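Chapter 8
Carpet, Tape and the Shape of a Room

In this chapter:
Reading a floor before you move anything onto it
Choosing a carpet for a shared room
Laying out zones with floor tape
Getting the tape back up again

I learned most of what I know about floors on my hands and knees in Griston, where my first real job was setting up classrooms and workrooms in a building with a lot of carpet and very little money. I was 23, I owned one good tape measure, and I thought a floor was the stuff you put the furniture on. Then I laid out a whole workroom by eye, stood up feeling pretty pleased with myself, and saw that every line in the place leaned toward the door (it took me most of the evening to pull it all up and start over).

So we're going to spend this chapter down low. Chapter 7 was all walls and windows, and you can keep your sketches from it handy, but the plan you draw now starts at the floor. Get down there if your knees allow it! A carpet that looks flat from the doorway can have a seam, a ripple or a worn track that will decide where your tables go.

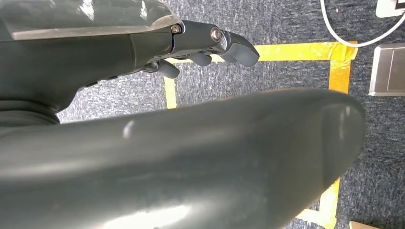 Let me say a word for speckled carpet, the blue-gray kind especially. People call it office carpet as if that were an insult. I love it. Plain dark carpet shows every crumb and thread, and plain pale carpet shows everything else, while a speckle lets a room look decent on the afternoon before cleaning day. It also gives you a nice quiet background for tape. Yellow on blue-gray reads clearly from across a room, and you want that when people are walking and talking and carrying things.

Tape has its own troubles, of course. On a looped carpet it grips only the tops of the loops, so press it down hard and go over it a second time. Snap a chalk line first, or stretch a string between two chairs. Please don't trust your eye (see above). And write down when you put it there, as old tape can leave gum behind that is no fun to get out.

My colleague Abenezer Kumsa read an early draft and told me I'd made all this sound harder than it is. Maybe so. Try the warm-up before you decide.

Warm-up 8.1
Pick a room you use every week. Mark off a rectangle 10 feet by 3 feet with string, then measure both diagonals. If they don't match, shift one corner and measure again. Keep your numbers for Section 8.3.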